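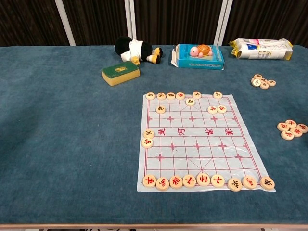

Marjorie Dobson asks whether the sheet has to be taped to the table before play. Tape is not required on felt. On a bare tabletop, place a cloth under the sheet first.

3.2 Laying out the board

1. Unfold the plastic sheet, red grid facing up. Faint creases do not affect play.
2. Turn the sheet so that each player has one palace (the X of diagonal lines) on the near side. The river, with its four large characters, runs between the players.
3. Set the red general on the center point of the nearest line.
4. Working outward on both sides, add the advisors, elephants, horses and chariots. The back rank holds nine pieces.
5. Place the 2 cannons on the third line, one in from each edge, and the soldiers on every other point of the fourth line.
6. Repeat for the dark side.

Note: Pieces stand on the intersections, never inside the squares.

Caution: Do not iron the sheet or leave it near a heater. Store it rolled, with the printed side out.

For replacement pieces, quote Falach set 33.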